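Manipulation Lab, course handout 4
Bimanual brick task: collecting and training
Namstead Robotics Teaching Lab

Read this before your slot. Last week half the groups opened it for the first time standing at the table and lost twenty minutes.

What you hand in

One dataset of 50 good episodes per group, a trained policy, a rollout sheet, and a write-up of two pages max. Upload to the Stikosa folder for your group, not the shared one. Due at 5 in the afternoon on the last lab of September.

Groups keep the same numbers as handout 3. If your partner dropped, email the course address, don't just merge with another group.

The task

Pick up bricks and stack them. One brick goes on another, studs line up, press down until seated, let go, both arms back to the home pose. Which brick on which is up to your group but pick it ONCE and write it in the task string. "Put the green brick on the blue brick" is fine. "Stack" is not fine. The policy gets that string, and so does the person grading.

One arm holds the bottom brick and the other places. You can do it with one arm if the bottom brick is pushed against something, but there is nothing to push against on the mat, so you'll end up chasing it. Use both. Part of the grade is for using both.

Extra bricks stay on the mat as distractors. Don't clear them away to make your life easier, the test layouts have them too.

Before you start recording

- E-stop: find it, put your hand on it, say where it is out loud to your partner
- both arms to home, grippers open
- mat flat, edges square with the table
- cables on the upper links hanging free, not pinched behind a joint
- lights on. Daylight changes over a two hour slot, note the start time in your log
- check the disk. 200 episodes of leftovers from last term filled it up once already

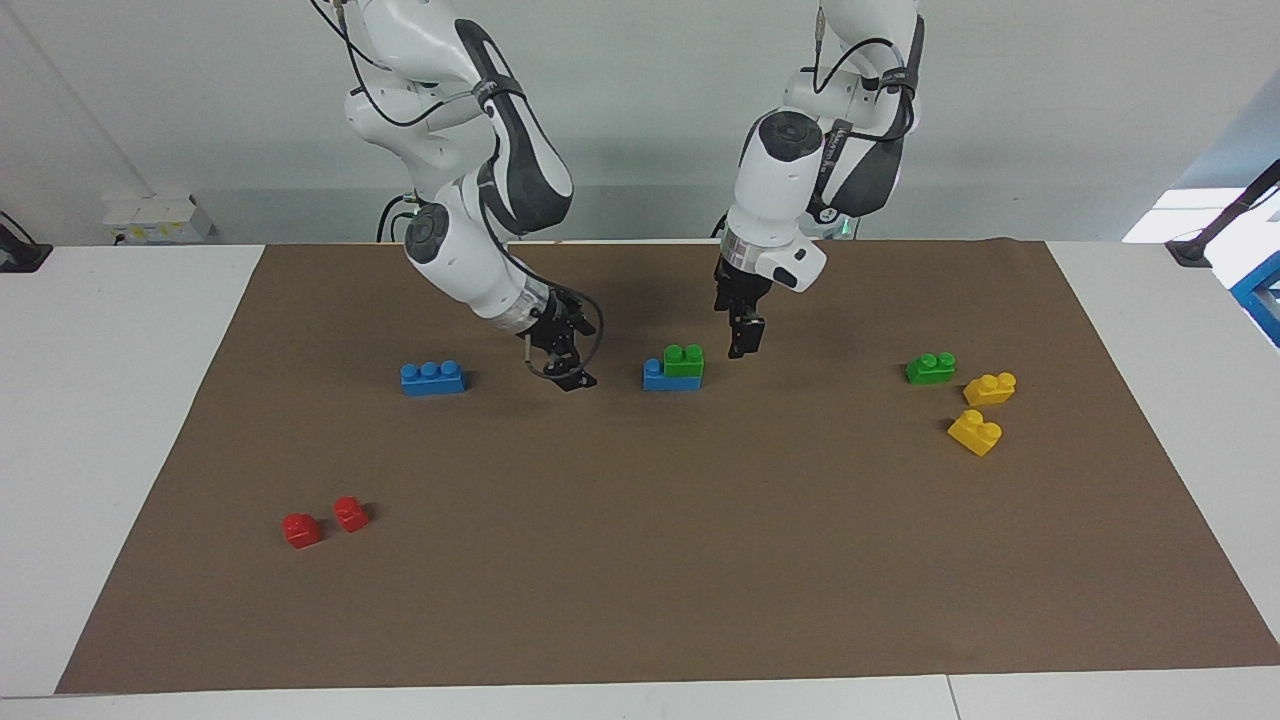 Start positions. Vary them. If the target bricks are in the same spot for all fifty episodes the policy learns the spot and you get a beautiful replay that grabs air as soon as anything moves. Move them by a hand's width or so between episodes, rotate them, swap left and right now and then. Keep them where both grippers can reach, so not down in the front corners. Distractors can go anywhere.

Do not hand-pick nice layouts. Drop the bricks on the mat, nudge the unreachable ones in, go.

Gripper approach. Come straight down. The fingers are parallel-jaw and they don't forgive an angled grasp on something this small, the brick squirts out sideways. Line up over the long sides, descend, close, wait a beat, lift. The pause matters more than people think, see below.

Height: stop above the mat. Every group so far has driven a finger into the mat at least once. The mat gives a little, the gripper doesn't much. If you feel the leader arm push back, stop and raise.

Seating the brick. This is where most episodes fail. Two things go wrong:

(a) the top brick is off by half a stud and you press anyway. It tilts, looks OK from the front camera, falls off when you release. Back up and realign, don't press harder.

(b) the bottom brick turns while you press. Means the holding arm isn't really holding. Close that gripper before the other arm arrives, not at the same time.

An offset stack counts as long as it's properly seated. Top brick over one half of the bottom brick is OK. Hanging on by a corner isn't.

What counts as a good episode

Task finished, both arms home, no human hand in view at any point. Under the time limit. One re-grasp is allowed and in fact useful, a policy that never saw a recovery can't do one. More than one, throw it out.

Log the bad ones too, just tag them "fail" and put one word why. Slip, tilt, bump, timeout. Don't delete. In the write-up I want to see the tally.

Naming: group number, underscore, episode number, three digits. So g2_001. Not g2_1, not Group2-final-FINAL. The loader sorts by text and will put 10 before 2 and you'll wonder why your split is weird.

Training

Use the config in the repo, branch gandon. It's called that after the old lab machine, no other meaning. Change the task string, the data path and nothing else for your first run. Second run, change one thing you can defend. Chunk length is a good candidate. Learning rate is a boring one but allowed.

Watch the validation loss but don't worship it. Last term's best policy on the table had the second worst loss of the class. Run it on the arms.

About the pauses: if you hesitate for two seconds over every brick while you figure out what to do, the policy learns to hesitate as well, and sometimes never leaves. A short deliberate stop before closing is OK. Staring is not. Decide where you're going before you hit record.

Rollouts

Ten per policy, on layouts I give you on a printed sheet. Same layouts for everybody. Score each in stages: reached, grasped, lifted, placed, seated. A run that grasps and drops still tells you something, a plain yes/no throws that away.

Keep a hand near the E-stop for the whole rollout. A policy is not a person and it won't slow down when the two arms get close to eachother. If they're about to touch, hit it. You don't lose points for stopping a run.

Write-up

Cover: task string, how you varied layouts, fail tally, rollout table, what you changed in run two and what happened. Skip the history of imitation learning. I know it.

Reading for next time

Konstantinidis notes, the chapter on contact and compliance, section on insertion only. Rest is optional. Bring one question on paper.

Booking

Sign-up sheet is on the lab door, room 348. Two hours per group, max two slots a week untill everybody has had one. If you're ten minutes late the next group can take it. Put the bricks back in the bin when you finish, count them, they are small and the vacuum has eaten a few allready.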